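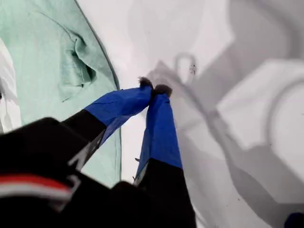
T-shirt folding

T-shirt folding is the job of turning a loose T-shirt into a flat, regular packet that fits in a drawer, on a shelf or in a suitcase. I've been keeping this household encyclopedia going for a while now, and this entry gets more mail than any other (stain removal is a distant second), so I keep adding to it.

Why T-shirts are awkward

A T-shirt looks like the simplest thing in the basket, but I'd rather fold a bath towel any time. A towel is a rectangle. A T-shirt is a wide panel with two sleeves sticking out and a neck hole at one end, and the cloth is usually a knit, so it stretches a bit wherever you pull on it. Tug one corner harder than the other and the whole shirt goes crooked. Thin cotton is the worst for this – it slides, it ripples, and the sleeves bunch up the moment you look away.

The surface

A table beats a bed. I folded on my bed for years and wondered why everything came out lumpy! A mattress sinks under your hands, and a quilt grabs at the cloth. A smooth, plain tabletop at about hip height is lovely to work on, and a light-colored shirt on a white top is fine too, as long as you've got decent light for finding the hem. I do mine near the window at 2 in the afternoon.

Spreading out

Most of the work is in the spreading. Lay the shirt down, pull the sleeves out to the sides, then find the bottom hem and straighten it. The hem is your ruler, because the line of stitching shows you right away whether the shirt is sitting square. Side seams help as well, on shirts that have them (plenty of tees are knitted as a tube and have none). Then smooth outward from the middle with flat hands. Small ripples don't matter much, but a real crease will get folded in and stay there.
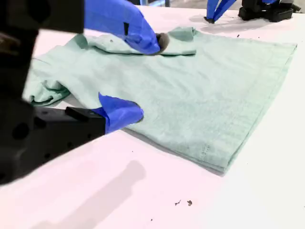 A mint-green T-shirt on a white tabletop, with one edge laid back over the body and a sleeve still crumpled.

The common folds

The square fold, sometimes called the store fold, is the one I grew up with. Shirt face down, one side in toward the middle with its sleeve doubled back, the same on the other side, then the bottom up to the collar.

The file fold starts the same way, but you keep going until the packet is small enough to stand on its edge. My own dresser drawer holds 47 shirts this way, and I can see every one of them.

The ranger roll is for packing. You turn a few inches of the hem inside out to make a cuff, fold the sides in, roll tightly from the collar down and flip the cuff over the roll. It's great in a backpack, though I wouldn't do it to anything you've just ironed.

Folding boards

A folding board is a hinged panel set that you lay the shirt on and flip. I own two, a Drinodico and an older Brastwood, and I like the Brastwood better even though one hinge squeaks. Elfriede Steinbach, who taught me to fold in the laundry room at Barasa, used a 14-inch piece of cardboard as a template and slid it out at the end. It works just as well, and I still use one for children's sizes with the width trimmed down.

See also: Ironing; Fitted sheets; Drawer dividers; Sock pairing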